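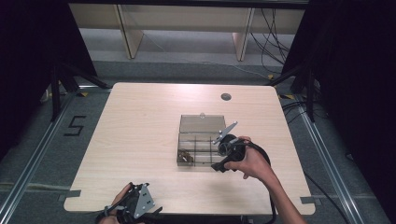 Looking after the hand grippers, or how I spent my Monday

I promised Marwa I would write this down before I forgot it all, and then of course I left it until the kettle had been on twice. So, with a biscuit at my elbow, this is how we keep the pair of hand-held grippers at Rondham in decent order.

For anyone new to the blog, these are the ones you hold like a pistol and squeeze, one for each hand, and what you do with them gets recorded so an arm can be taught the same job later. They live a harder life than you'd think! People lean on them, put them down on their noses and carry them by the cable (please don't, Tadeusz, I have asked so nicely).

I start with the fingers. I wipe them down with a barely damp cloth and then a dry one, and I run a thumbnail along the inside faces to feel for nicks. Then I close them very slowly against a strip of paper. If the paper slides out easily at the tip but holds further back, the fingers have splayed a little and want loosening, squaring up and tightening again. Nikola taught me to do the screws a quarter turn each, going back and forth, and I'm embarrassed to say how long I did it the other way.

Next comes the cable, which has caused nearly all our trouble. The right-hand one began dropping out in October, always when somebody reached across to the far left, and I was convinced the board had gone. I had the whole handle apart on my kitchen table, 6 tiny screws in a saucer, and found nothing wrong in there at all. It was the plug end, bent once too often. Kumaresan fitted a new one in the time it took me to find my glasses. Now I leave a good loose loop between the grip and the floor, and I check it by stretching to every corner of the table before I start anything.

Then the trigger. Squeeze it all the way, let go, and watch the number on the screen come back to where it began. Ours should read 99 or better when fully open. If it sticks short of that there's usually fluff in the slide, and a soft paintbrush gets it out. I don't oil it any more. I did once, and it was lovely for a week and then collected every crumb in the building.

Last of all I do a proper try-out at the table, with a clear compartment box in the middle, lid open, and something small and brown down in one of the front compartments. It's a fussy little test and I like it for that. Thin dividers show up a wobbly finger straight away, and if you can get in and out without knocking one, you're fit for the day. I do 4 goes with each hand and write the results in the blue notebook, along with anything that felt stiff.

Krystyna has asked whether we ought to have spare fingers in the drawer, and yes, we ought. I've put the order in with Virnex and will let you all know when they turn up. In the meantime the notebook is on the shelf by the door, and the paintbrush is tied to it with string.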